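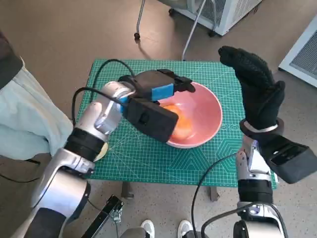

Leopoldo Nava

The Anach Table Mat, Green

Some of you have been asking me since September when the green one would be back, and I'm happy to say the shelf in the Davolthorpe shop is full again. It's the same self-healing mat we've always carried in this color, with the fine white grid, the diagonal guide lines and that faint hexagon pattern you only notice once you've been sitting over it for a while with a cup of coffee.

I should say first that we sell it as a cutting mat and it does that job very well. Paper, felt, leather scraps, balsa, thin card, quilting cotton, all of it. The surface closes up after a rotary cutter or a craft knife has been over it, and if you turn the mat a little every so often you'll spread the wear and get a lot more years out of it. But I'd guess half the people who buy one never take a blade to it at all. They put it on a small table and leave it there, and the whole table becomes a place where things can be set down, glued, painted, sorted, or eaten, without anybody fretting over the finish.

Mine has lived that way for a long time now. There is nearly always a bowl on it (the round pink ceramic one with the pale rim, which people ask about as often as the mat, and which comes from our Rosales range, see the end of this page). A heavy bowl stays where you put it. The top has just enough tooth to keep things from skating, though it wipes down so easily that I've stopped bothering with a tray under wet things.

Sizes

Small: 19 by 11 inches
Large: 26 by 19 inches

Please measure your table before you order! I know everyone says this. The large is the one to get if you want to cover the top of a little side table or a workbench corner, and it's fine if it hangs over by a hair, but more than that and the edge will start to droop in warm weather. If you fall between sizes, go down one and enjoy the bit of tabletop showing around the outside.
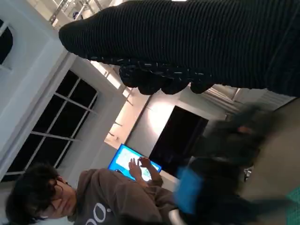 Evenings are when I get the most out of mine, I have to admit. Once it's dark out and the lamps are on, the white lines are still easy to follow, and the green is soft enough that you don't get a glare coming back at you the way you do from a white board. A couple of customers with tired eyes have told me the same thing, and one of them went home with a second mat for her sewing room.

Care

Lukewarm water, a drop of dish soap and a soft cloth. No hot pans and no irons, please, not even for a second, and don't leave it in a parked car in the sun. Heat will warp it and I have never found a good way to get it flat again. Store it lying down. If it arrives with a curl from the mailing tube, lay it on the floor overnight with a few big books on top and it will settle.

Fruit juice and coffee come off if you get to them the same day. Turmeric doesn't, so plan your curries accordingly.

What goes well with it

The Rosales bowl in pink, big enough for a few peaches or oranges, or for all the clips and thread that would otherwise wander. Also the Venudano steel ruler, with a cork back so it won't slip on the grid.

Mats ship rolled, up to 4 in one tube for the same postage, so it's worth asking a friend if they'd like one too. Orders that come in over the weekend are packed on Monday.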